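Gastov Puts Its Grippers on a Weekly Checkup

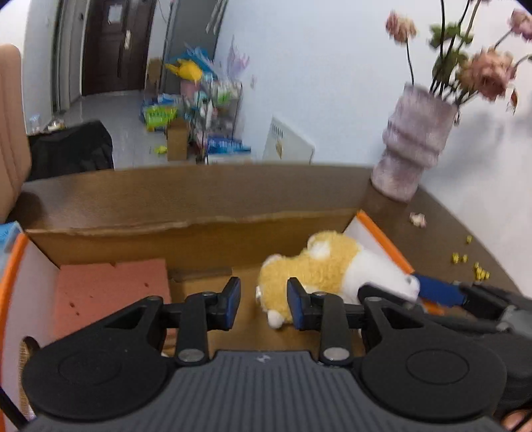 One of the Gastov hand-held grippers over the test box, with a second one coming in from the right and a plush toy between them.

February 2024

Gastov's pair of hand-held grippers now has a service schedule, which puts it ahead of the office coffee machine. Every 275 pickups, or every Friday if the week has been slow, both units get a checkup at a dining table in the company's Etby office, flowers and all.

The routine was written by Bendik Strand, who looks after the hardware and until recently did so from memory. It covers 7 checks and takes nearly an hour. The blue contact pads are wiped down and compared for wear. The pivots get a turn by hand, the smaller fasteners get a screwdriver, and the linkages are opened and closed slowly while Strand listens for clicks.

"A loose pivot is very polite at first," he said. "Then one day the fingers meet somewhere you didn't plan."

Pads are changed in sets, after an unhappy stretch last July when one new pad was paired with an old one and everything soft came up crooked. Strand had blamed the software for three days. The software team has kept the emails.

Each checkup closes with test grips on something plush in a cardboard box. Soft toys are less forgiving than they look, Strand said, and curly ones show a dragging finger sooner than anything in the Sutcliffe calibration kit, which cost a good deal more.

The checklist is taped inside the lid of the tool case. Spare pads are in the Brilleo drawer, under the takeout menus.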